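Where Does All the Water Go? A Semester of Reading My Building's Meter
Final project report, Intro to Environmental Studies
Partner: Kausar Bukhari
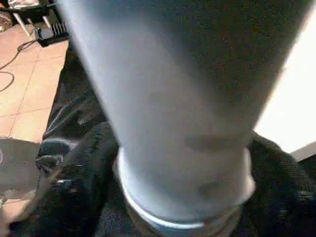 How I picked this

I live in Jatoi House, an old building with one water meter in the basement and a lot of people who take very long showers (me included, sorry). My first idea was a project on the creek behind campus, but it was frozen solid when we started in February and Kausar wasn't excited about standing on it. So we went indoors. Our question ended up pretty simple: when does the building use the most water, and does putting up signs change anything?

What we did

We read the meter at 7 a.m. and again at 11 p.m. I had the mornings because Kausar works late at the Rakitano bakery, and she had the nights because she was up anyway. Everything went into a shared spreadsheet. We missed 6 readings altogether, mostly mine, and I left those cells blank instead of guessing.

In March we put up signs in 2 of the bathrooms on my floor. One was friendly ("Shorter shower, longer nap!") and one just gave the building's daily average in gallons. I made them on my laptop the night before and you can kind of tell.

We also sent out a survey with a lot of help from Shahzad Qureshi, our TA, who talked us out of asking people how many minutes they shower. He said everybody says five. We asked what song they usually get through and how many times, and that got way better answers!

What we found

Our average before the signs was 1,043 gallons a day. The highest day was 268 gallons over that, and it was the day after the intramural tournament, so my guess is laundry. Most of the use happened in the daytime stretch between our two readings, but with only two readings a day I can't say if it was the morning rush or the dinner rush. I really wish we'd done a noon reading.

After the signs went up, use dropped a little for the first week and then crept right back to where it was. Spring break also landed in there, which messes up the comparison, and we only have one meter for the whole building, so a change on one floor would be hard to see anyway.

The survey part surprised me more. A lot of people thought dishes were the biggest water user, and hardly anybody mentioned toilets. One person wrote a full paragraph about the drip in the third floor sink, and they were right, it drips (I put in a repair request).

What I'd change

Start earlier, add the noon reading, and compare two buildings. Puvholm is almost the same size as ours and has its own meter, and the front desk at Jirnow said they'd have let us in too if we'd asked before midterms. I'd also want to keep the signs up longer and swap the wording halfway through.

Kausar is writing up the survey answers separately, so the full list of shower songs is in her half.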